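3. Workspace Rules for Tabletop Two-Arm Sorting

The rules in this section apply to benches with two small arms fixed along one edge of a shared surface. They were drafted at the Lumgate bench and then checked against the written procedures used at Skunum. Each rule is stated so that an operator can confirm it by eye or by hand before a session starts. Rules on power supply and software stops are treated in Section 4.

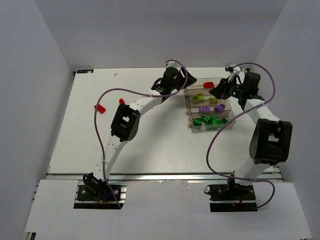
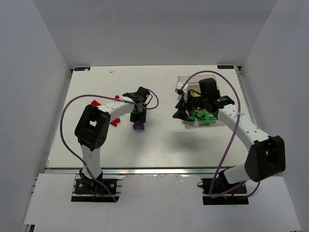 Figure 2. Two-arm bench with building blocks as work objects and a clear container between the arms, at two moments of one session.

Does a bench of this size need a written rule set if the arms are too light to cause serious injury? The rule set is needed whatever the weight of the arms, as most of its content concerns the quality of the record and the wear on the equipment, and a light arm can still pinch a finger or pull a connector out of its socket.

3.1 Mounting and enclosure

Each arm shall be bolted to a plate, and the plate shall be fixed to the structural rail of the bench. Clamps are allowed during setup only. Bolts are checked by hand at the start of each shift and with a torque tool after any collision. An arm that has moved on its plate is treated as a new installation, and its calibration file is retired.

Where walls are fitted, they shall be plain and without gloss. Walls do not count as guarding. They limit changes in the background and keep small objects from leaving the surface, but an operator can reach over them. The operator position is therefore marked on the floor, and no one reaches across the surface while either arm is enabled. The mark must be visible from the stop button.

3.2 Cable routing

Loose cable was the most common cause of interrupted sessions in our review. A cable that crosses a moving joint needs enough slack for the full range of the joint and no more. Too little slack loads the connector. Too much allows the cable to sweep the surface and move objects that the task has not yet reached.

The following practice is required:

(a) The cable is tied to the link on both sides of each joint it crosses.
(b) The loop at the wrist is tested with the gripper turned to both of its limits.
(c) No cable rests in the area where objects are placed at reset.
(d) Tie ends are trimmed, and ties are replaced after 400 sessions.

Item (c) was the hardest to meet. Echeverri proposed a fixed overhead support, which removed contact between cable and surface but added a side load on the wrist at the far end of the reach. The support was withdrawn, and item (c) is now met by changing the reset area. We consider this a compromise. A bench with a longer reach may come to a different result.

3.3 Shared space between arms

The container is placed where both arms can reach it. This makes the task possible and also creates the only zone in which the grippers can meet. The rule set divides the surface into a left zone, a right zone and a shared zone. Only one gripper may be inside the shared zone below the height of the container wall. The second gripper may wait above that height.

In teleoperated work the rule is enforced by the operator, with a warning tone at 15 mm of separation between grippers. In autonomous work it is enforced by the motion planner, and the run stops at the same distance. The tone was first set at a larger value, but Orozco found that operators began to ignore it within a single morning. A warning that sounds during normal work should be treated as a fault in the rule.

3.4 Objects and surface condition

Objects are inspected before use and replaced if an edge is chipped. The surface is cleared of fragments and packaging scraps before each session. If a fragment is found during a session, the operator finishes the current run, notes the fragment in the log and then removes it with both arms disabled. It shall not be picked up by hand between two motions of the same run.

Sorted objects left in the container at the end of a run may stay there only if the next run is defined with a partly filled container. The starting state shall be recorded in either case. Of the sites we reviewed, Ammann recorded it by form and Leser by a still taken before motion began. Both methods are accepted. The form is faster to search, while the still shows errors that the form has no field for.

3.5 Stopping and handover

A session ends after 2 hours or at the third stop caused by contact, whichever comes first. Before handover, both arms are moved to the rest pose, torque is released, and the log is signed by the outgoing operator. The incoming operator repeats the checks in 3.1 and 3.2 without reference to the earlier entries. This repeats work, and 3 of the sites asked to have it removed. We kept it, as the loose ties reported in June were all found at this step.

This site uses cookies to remember your reading settings. Accept | Manage choices
Contact | Copyright and permissions | Back to top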